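**Course project report – Consumer Product Evaluation**
Submitted 9 April 2019
Author: Davoud Daneshvar

## 1. Purpose of the project

The project compared the carrying comfort and daily usefulness of two baby carriers sold to first-time parents: the Rasach wrap and the Bastos buckle carrier. The assignment required each student to select a product group in the field of infant care, set out a method, collect responses from households, and report the findings in a form that a retailer could use.

Carriers were selected over strollers for reasons of cost and storage. The department was able to lend four of each model, and all eight fitted in a single locker.

## 2. Households and method

Parents were recruited through the notice board at the Itbridge family center. A total of 14 households signed the consent form. Three withdrew before the first handover, which left 11 for the study. Each household used one carrier for seven days and the other for the following seven days, and the order was decided by drawing slips. With only eight carriers available, the households took part in two groups.

Parents kept a written diary. For each outing or period of use at home they recorded the start time, the end time, the person wearing the carrier, and a comfort score from 1 to 10. The diaries contained 313 usable entries. Entries without an end time were left out.

The carriers were washed between households according to the care label. The wrap was machine washed. The buckle carrier could only be spot cleaned, and this added a full day to each handover.
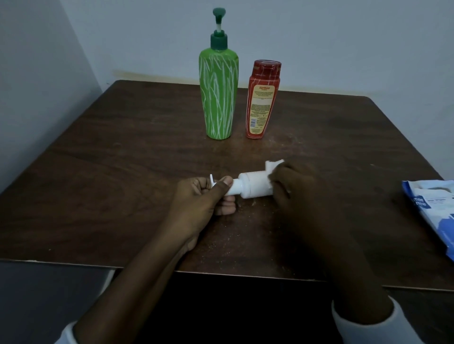

## 3. Findings

### 3.1 Comfort

The Bastos received higher comfort scores for periods longer than half an hour. Parents credited the padded waist belt, which moved weight away from the shoulders. For short periods the Rasach was rated slightly higher, and parents of the youngest babies preferred it clearly.

### 3.2 Putting the carrier on

The wrap was difficult to learn. Nearly every diary mentions the length of the fabric, and two parents reported that the ends dragged on the ground in parking lots. By the fifth day most wearers could tie it without the leaflet. The buckle carrier was managed on the first day in all households, although the rear clip was hard to reach for wearers with stiff shoulders.

### 3.3 Sharing between parents

Where two adults used the same carrier, the buckle model had to be readjusted at every change. The straps carry no size marks. One household solved this with a line of colored thread at each setting – a change the manufacturer could make at very little cost.
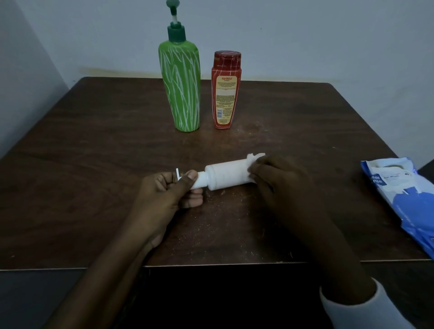 ### 3.4 Cleaning and stains

Milk and drool marks were the most frequent complaint against both products. The Bastos shoulder pads are sewn in place and cannot be removed, and parents considered this a serious fault. Several asked for snap-on covers of the kind offered with the Isent carrier, which was outside the study. In the meantime, most families relied on what was already within reach during a diaper change or feeding: a packet of wet wipes, like the blue and white one at the right of the table, was the first choice for fresh marks. Wipes did not remove dried milk from the wrap, and it had to go through the machine.

## 4. Limits of the study

The sample was small and came from one center. Most of the entries were made in March, when coats were still worn outdoors, and this may have lowered the scores for the wrap. Comfort scores are personal and should not be compared between wearers.

## 5. Recommendations

1. Retailers should let parents try a tied wrap in the store before purchase.
2. Buckle carriers should have printed size marks on all straps.
3. Shoulder pads should be covered with removable, washable fabric.
4. A repeat study in warm weather should include the Isent.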